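### 3.2 Cell setup and upkeep

Draft of 2023-10-02, numbers from the Wiltport log.

The Zallia cell is one small arm on a blue perforated platform. Everything is bolted down or taped down. The arm carries a straight tube gripper, dark gray, held by a clear clamp at the top. We picked a clear part so that cracks can be spotted from the side without taking anything off. In July the clamp was swapped once, after a hairline showed near the screw hole. No other hardware was changed during the runs reported in Section 4.

The work surface is a maple board. Earlier trials used the bare platform, and blocks caught on the threaded holes when pushed. Maple was cheap and flat enough – the first board cupped over the summer and had to go back to the shop. The present board came from the Meijer workshop, planed on both faces, no varnish. Varnish was tried on a scrap piece and gave glare in the overhead view, so we left it off.

Leveling. Done with paper shims under the back edge, checked at each corner with a feeler gauge. The gripper is lowered to touch height at all four corners and the heights are written in the log. If any corner has moved from the last entry, shims get redone and the arm is re-zeroed. This takes most of a morning the first time and a few minutes once you know the board.

Calibration. A printed square marker sits on the platform beside the board, and the camera-to-arm transform is solved from it at startup. The marker must lie flat. A lifted corner gave us a bad week: placements drifted toward the back, and we blamed the arm before anyone looked at the print. Now a fresh print goes down every 1,000 cycles, or sooner if the white has gone grubby.

Cleaning is done every 100 cycles. Dry cloth on the board, along the grain. Alcohol wipe on the gripper end only, never on the clamp, which goes cloudy. Blocks are brushed and not washed. Dust in the ridges of the plastic changes how they slide, and the red and green star shapes are the worst for it.

Startup check. Before each batch the blocks are set out in color pairs and the arm is sent over one of them at hover height (Figure 3). Operator looks for three things: gap under the tip, tube hanging vertical, no contact with either neighbor. If the tube leans, the clamp is loosened a half turn, reseated and tightned again. Then the hover is repeated over a second pair on the other side of the board.
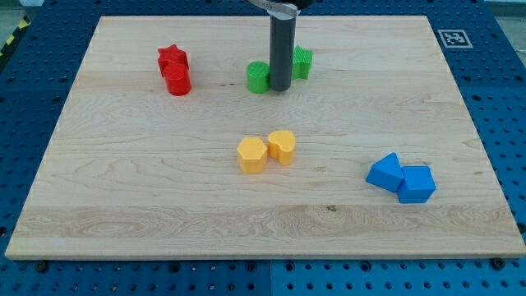 **Figure 3.** Zallia cell during the hover check, gripper between the two green blocks. Marker at upper right.

Reseating was needed more often then we expected. Over 2,000 logged cycles the lean check failed mostly after long idle periods, and hardly ever in the middle of a batch. Our guess is creep in the clamp plastic. We have no direct measurement of that. A metal clamp from the Trornivberg line would fit the same tube but adds weight at the wrist, and the joint limits would need to be set again, so it was not used here.

One fault is still open. At cycle 103 of the second batch the arm stopped above the board with a position error and no contact logged. Power cycle cleared it. Cable was reseated at the base, connector cleaned, strain relief moved a bit further from the elbow. Has not come back so far, but the cause was not found and the cycle is left out of the timing results in Section 4.1. The success counts keep it, marked as a failure.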